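Erwood Place Names, data card

Contents: 1783 rows, one per place name, in two CSV files. Spellings follow the Melville gazetteer. Variant forms are in the column alt_name, separated by semicolons.

Known gaps: 462 rows have no county code.

Maintainer: Marilou Dizon. Last rebuild in March.
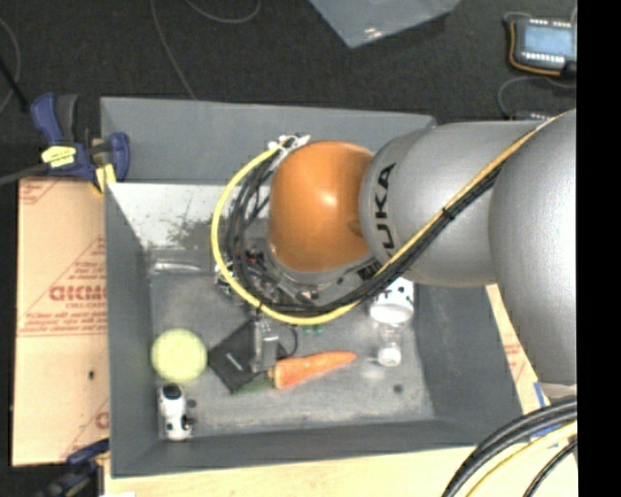 Which text encoding do the files use?
Both are UTF-8 without a byte order mark, with Unix line endings.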